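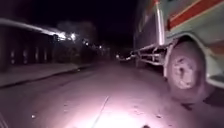
Orgate has agreed to buy the diagnostics business of Barex, the two companies said this week. The deal covers nine laboratories, a sample collection network and the contracts that go with them. Terms were not disclosed. Most of what a patient sees of a lab company is a front desk and a needle, but a large share of the cost sits in transport. Samples drawn in the late afternoon go out after dark, on streets with little light beyond what a vehicle throws on the road in front of it, and they have to reach a central lab in time for the overnight run. Orgate has said for some time that it wants to own more of that chain.

Barex put the unit up for sale in the spring after a review of its hospital business. It will keep its clinics and use the cash to pay down debt. The company said the laboratories were profitable but needed new analyzers and a new records system, and that it did not want to fund both while it was still opening clinics.

Van Wijk, the private investment firm that holds a minority stake in Orgate, will put up part of the purchase price. Its holding will go up as a result, though it will stay below half. The firm gets a second seat on the board. The rest of the money comes from a five-year bank loan.

**What changes for customers**

Doctors' offices that send work to Barex can go on using the same order forms and the same pickup times until the deal closes. Orgate expects that to happen in November, subject to approval by the competition regulator. After that, accounts will move over to Orgate's ordering system in two stages, starting with the larger practices. Prices under existing contracts stay in place until those contracts run out.

Two of the laboratories are close to sites Orgate already runs. The company has not said whether it will merge them. It did say that routine blood work would be handled at fewer locations over time, and that urgent testing for hospitals would stay local. Staff at both companies were told on the day of the announcement. Orgate said about 5 percent of jobs in the combined business overlap, mainly in billing and purchasing. 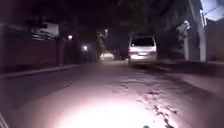 *A narrow street at night. *

**Others in the running**

Zevau, which runs imaging centers and has been looking for a way into lab testing, made an earlier offer for the same business. It confirmed that it had taken part in the sale process and had dropped out before final bids. Zevau said it was still interested in laboratories but would look at smaller ones, preferably those that already share a building with one of its scanners.

Lab companies have been drawing buyers because the work is steady and the equipment costs less per test when volumes are high. The weak point is payment. Insurers have been slow to raise rates for common tests, and wages for lab technicians have gone up faster than those rates. Orgate said it had allowed for flat rates in its offer.

The company reports quarterly results in November and plans to give a savings target then.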